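Can It Make Breakfast Yet?
Project report, Nnamdi Okoro and Oluwaseun Oyewole
Submitted 10/6/25

1. The task

Our question was whether a machine can be trusted with toast. We picked toast over laundry because laundry already has several sad papers written about it. The job is to take a slice out of a two-slot toaster and put it on a plate without rearranging the counter.
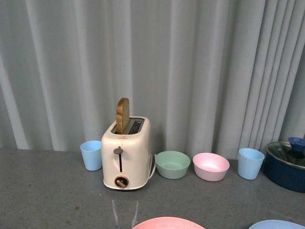
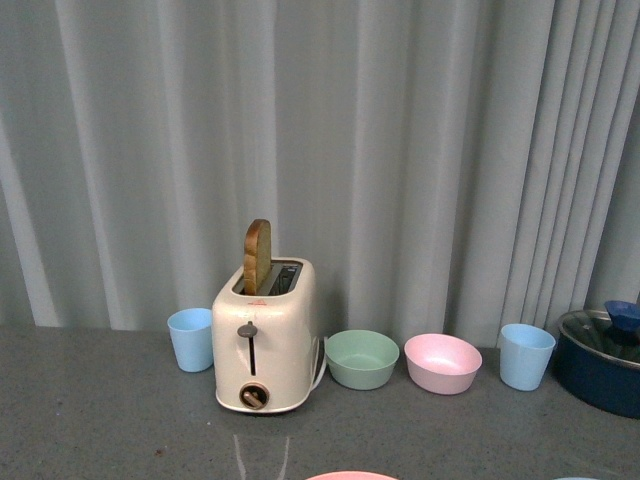
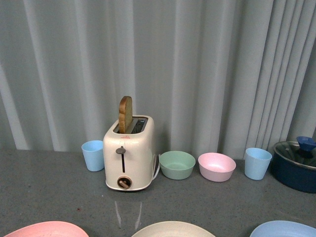
Figure 1. The toast task: one slice standing in the left slot, bowls and a cup to the right of the toaster.

2. What makes it hard

A toaster was designed for people who can pinch. The slice offers two flat faces and a crust, and the crust crumbles if you mean it. Squeeze too gently and the bread stays put. Squeeze harder and you have croutons. The power cord is a separate problem, as our planner treats thin white things as a rumor.

3. Results

We ran 700 attempts in the Wulham simulator, and 62 percent ended with bread on a plate. Nnamdi wanted to report this as "most." Oluwaseun pointed out that a roommate with this record would be asked to stop helping.

Most failures came at the grasp. The rest were placement errors, including several very confident deliveries to the pink bowl.

4. Next steps

Buttering was in our May proposal. We have moved it to future work.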